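A morning at the Skutel open day

November 13, 2019

My colleague Yuk-lan Liu had 2 tickets for the open day at Skutel and she gave me one. I repair computers for a living, so of course I wanted to see how a robot takes one apart. We went by train and arrived too early, and we had to wait outside with bad coffee.

The first hall was mostly speeches. A man from Rudico talked a long time about old office computers and how much work it is to sort the parts by hand. I liked his talk, but the microphone was weak and I lost maybe half of it. Then they let us go to the tables in groups. Ours was the last group, so there was space to stand close. 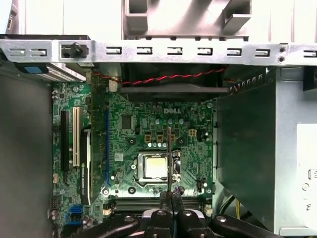 I have opened many Dell desktops like this one, and I know that the processor is the part where you hold your breath. The lever, the metal frame, then the chip itself. With my own hands I feel when something is stuck. I asked the engineer how the gripper can feel it, and she explained about the force limit, which they had changed many times since August. I did not understand everything, but she was patient with me and drew it on the back of my program.

Yuk-lan was more interested in the cables. She asked who removes them, and the answer was that for now a person does this.

After lunch we looked at the Honkanen stand, where they had only a film and some brochures. I took the one about screws.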